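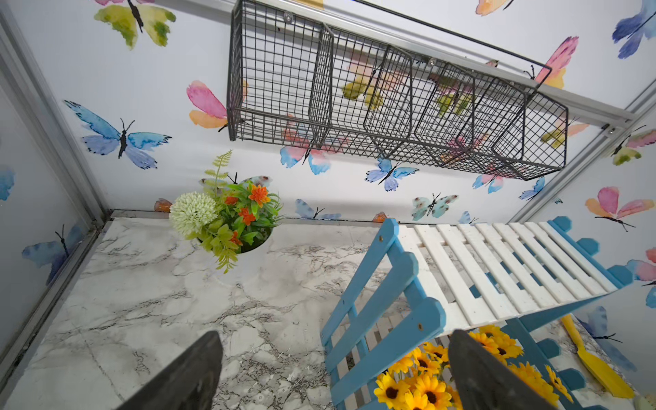 La extensión Viltuvel guarda una copia local de las páginas que usted visita y le permite buscar después dentro del texto de ellas. En esta sección se explica cómo instalarla en el navegador y cómo hacer la primera configuración. Viltuvel reconoce también las imágenes, si se activa la opción del paso 6: una foto se puede encontrar por lo que muestra, aunque la página no lo diga con palabras.

Por Conall Ó Flaithearta. Revisado en enero

3. Instalación y primera configuración

Antes de empezar, compruebe que tiene 130 MB libres en el disco. Cierre las ventanas privadas, porque la extensión no funciona en ellas durante la instalación.

1. Abra el menú del navegador y entre en Complementos. Escriba Viltuvel en el buscador.

2. Elija el resultado que lleva como autor el nombre Stekitz. Existe otra extensión de nombre parecido que no tiene relación con nosotros y que cambia la página de inicio.

3. Pulse Añadir y acepte los permisos. El navegador pide dos: leer el contenido de las páginas y guardar archivos. El segundo permiso se puede retirar más tarde, pero entonces las copias se pierden al cerrar la sesión.

4. Fije el icono en la barra. Si no lo ve, haga clic en la pieza de puzle y después en la chincheta.

5. Haga clic en el icono y elija la carpeta del archivo. No use una carpeta sincronizada con la nube.

PRECAUCIÓN: si cambia la carpeta después de este paso, las copias antiguas no se mueven solas. Tiene que usar la orden Trasladar archivo, que se describe en la sección 6.

6. En la pestaña Imágenes, marque Indexar imágenes si lo desea. La primera indexación es lenta y el ventilador del ordenador puede hacer ruido.

7. En la pestaña Exclusiones, escriba las direcciones que no quiere guardar, una por línea. Le recomendamos poner la de su banco y la de su correo. La lista admite hasta 100 direcciones.

8. Pulse Guardar y reinicie el navegador.

Nota: las exclusiones no borran lo que ya está guardado. Para eso existe el botón Vaciar sitio.

Nota para usuarios de Plumerside: este bloqueador impide a veces que se guarden los marcos internos de la página. Abra sus ajustes y añada Viltuvel a la lista de confianza. Malachy Egan nos avisó de este problema y la solución es suya.

Si el icono queda gris después del reinicio, la extensión no encuentra la carpeta. Repita el paso 5. Si sigue gris, desinstale la extensión, conserve la carpeta y empiece otra vez desde el paso 1; las copias aparecerán de nuevo al elegir la misma carpeta.

© Stekitz | Contacto | Volver arriba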